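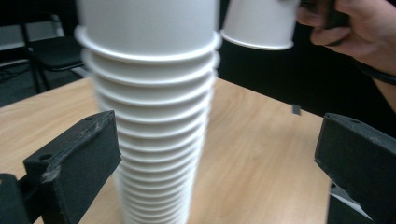 Gripper drops out mid-cycle on cup destacking - fault 32

Forum: End effectors and tooling

kornus_dave
Joined: September

Two-finger parallel gripper, Vevix controller, pulling single paper cups off a nested stack. It runs clean for hours, then the fingers open during the lift and the controller logs fault 32 (position lost). The cup goes on the floor and the arm carries on to the place position with nothing in it. Last night it did this 13 times in 2860 cycles. Air is not involved, it is all electric. Firmware is current. Any ideas before I start swapping parts?

tmarsh
Check the cable where it leaves the wrist. Fault 32 on ours was a broken screen on the encoder lead. It only showed with the wrist rotated past halfway.

kornus_dave
Lead was replaced in the spring. I wiggled it through the full range with the log open and got nothing.

Forik_user
I would look at the fingers. Plain black blocks with worn edges have very little bite on a paper cup, and the taper helps the cup slide out. When it slips, the fingers close past the expected width and the controller calls that position lost. The opening you see is just the fault response.

tmarsh
Disagree. A slip should give you "no part", a different code. 32 is the encoder.

Forik_user
Depends on the width window. If it is set too tight the position check trips before the part check gets a chance. Page 3 of the setup sheet, bottom table.

bravo_cell
Leaving the cause aside, why does the arm carry on after a gripper fault? That is the bit I would fix today. The fault output should be wired to hold the arm. If people reach over to the stack by hand while the cell is live, you do not want it moving on bad information.

kornus_dave
The output is wired, but it was mapped as a warning when the cell was set up. Changed now, it goes to a hold and needs a reset at the panel.

bravo_cell
Good. Test it with the lead unplugged as well - a dead gripper should give the same hold as a faulted one.

Yavuz Akbulut
Forik_user is right about the window, tmarsh is right that it can also be the lead. Log the finger width at the moment of the fault. Narrower than one cup wall, it slipped. If the value jumps or freezes, it is the encoder.

kornus_dave
Logged it overnight. Eight faults, seven with the width narrower than the cup, one frozen value. New pads on order and the window is opened up a little. Will look at the lead again for the odd one.

tmarsh
So one of them was the lead.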